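Fillum parcel kit with the soft finger gripper — worth the money for a small packing room?
Forum: Picking, packing and handling > Arms and grippers

solveig_w
Good evening to all. I am Solveig, I run the packing room for a small mail-order firm (tea, spices, a little kitchenware) and I look at an offer for the Fillum parcel kit. For those who do not know it: you get the gripper with the curved fingers, the mounting plate, a small camera that sits at the wrist, and the software for one year. The arm is not included, but we have already an arm which stands idle half of the day.

The price I was given is 2,399 for the kit, without tax. After the first year the software is 401 per year. The seller says it handles "all usual parcels up to shoebox size, soft and hard". My parcels are mostly the soft kind, plastic mailing bags, and about these I find almost nothing in the reviews. Everybody shows a carton. A carton is easy!

So my questions. Does it take soft bags well? How long did you need to set it up? And is the software worth paying for after the first year, or can one live without it?

Thank you in advance, and excuse my English please.

calum_cowie
Your English is fine, Solveig.

I've had the kit since last November. We do returns for two clothing shops, so soft bags are most of what I see. Short version: it's good on a full bag and poor on a flat one. If there is something with a bit of body inside, the fingers close round it nicely. A thin bag with a single T-shirt in it slides away or gets picked by one corner and swings about. I put the flat ones aside and do them by hand.

Set-up took me two afternoons, and most of that was the cable. The wrist cable they supply is too short if your arm is a long one. Ask them for the longer one before you order, they don't list it on the site.

stellan
I must disagree with Calum on the flat bags. We had the same problem in the first weeks and it went away when we changed the closing speed. The standard setting is much too fast. Go down to the second slowest and let the camera look twice before the grip. You lose a little time per pick but the bag is not pushed away any more.

We counted one week. Of 200 bags, flat and full mixed, it brought 97 per cent to the right tray at the first try. Before the change it was clearly worse, but I did not write it down then, so I will not give a number.

calum_cowie
Which bags though? If they're the thick grey sort I'm not surprised. Mine are the cheap shiny ones.

stellan
Thick and thin both, from many different shops. I agree that the shiny ones are the worst. We stand next to a window and in the morning the low sun comes in on the plastic and the camera finds edges which are not there. I have hung up a blind now. It helped more than the last two software updates.

ronja.eide
Reading this with interest. We tested the Fillum and the Celtico side by side last winter and sent the Fillum back, so perhaps I can be the other voice.

The Fillum fingers are kinder, I give them that. They did not tear one bag. But the surface is smooth, and on smooth plastic there is not much to hold with. The Celtico works with suction cups and on a flat bag it is simply better. On a crumpled bag it is hopeless, the cup finds no seal and hisses at you the whole day. So it depends what you have more of.

Where the Fillum was really annoying: bags that are tied or twisted together at the top. The knot stands up, the software likes the knot, and it wants to grip there every time. Sometimes this is all right. With a heavy bag I do not want it, because the knot opens.

solveig_w
Ronja, this is very useful, thank you. Some of our suppliers close their bags exactly so. Can one forbid the software to take the knot?

ronja.eide
Not when we had it. You could draw a zone on the table where it may not grip, but a knot is never twice in the same place.

stellan
You can since the spring version. It is in the menu under "grip height", you set an upper limit over the lowest part of the parcel. It is not the same as recognising a knot, but it does the job for me. The manual does not explain it well — I found it by accident when I looked for something else.

borghild_b
A word about the cost, because I keep the books here and not the robots.

Solveig, please calculate the software for three years and not for one. Also ask what a finger costs. The skin on the outside gets worn and you will buy new ones, we change ours twice a year. And ask if they will still sell the old type when the next one comes. With our former supplier (Drudov) the spare parts were gone after a short time and we had a very expensive paperweight.

For us the kit pays for itself, but only just, and only because the arm was already there. If I had to buy the arm as well I would have said no.

calum_cowie
Agree with all of that. On the yearly fee: I let mine lapse for a month to see what happens. The gripper still opens and closes and you can run fixed positions, but the camera picking stops. So if your parcels come mixed in a heap you need it. I wasn't pleased, the seller had told me "some functions are reduced".

stellan
To be fair, this is written in the contract. But in small letters, yes.

solveig_w
I have now asked the seller these things: the longer cable, the price of one finger, and what stops working without the yearly fee. The answer about the cable came in one hour. About the fee I still wait.

Has anybody used the dealer Bhatt for the installation? They offer a day on site.

ronja.eide
We had Bhatt for the test. Friendly and on time, but the man had only ever seen cartons. He was done before lunch, and then we began to try our own bags and he had to ring the office. Collect a big box of your real parcels before he comes, the ugly ones too, and do not let him leave until they have all been through.

calum_cowie
I'd skip the installer. If you already run an arm you can do this yourself. Spend the money on a second set of fingers.

borghild_b
I would take the day. Your own hours are not free either, Calum.

calum_cowie
Fair enough, mine feel free because I do it in the evening.

solveig_w
I think I take the day from Bhatt, and I will fill the box with ugly parcels as Ronja says. Stellan, could you show how it looks for the wrist camera when a knotted bag lies close to a white one? I would like to understand how near the finger comes, and how bad the window is.

stellan
Of course. I have one from our place with a red bag of this kind, and a shiny white parcel pressed against it. Look at the right half for the glare.
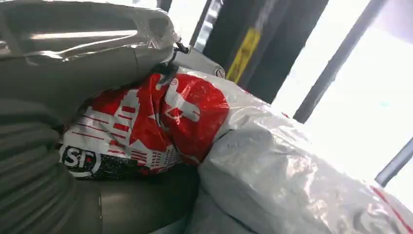 Wrist camera view: finger over the knotted SF Express bag, white parcel beside it, window behind.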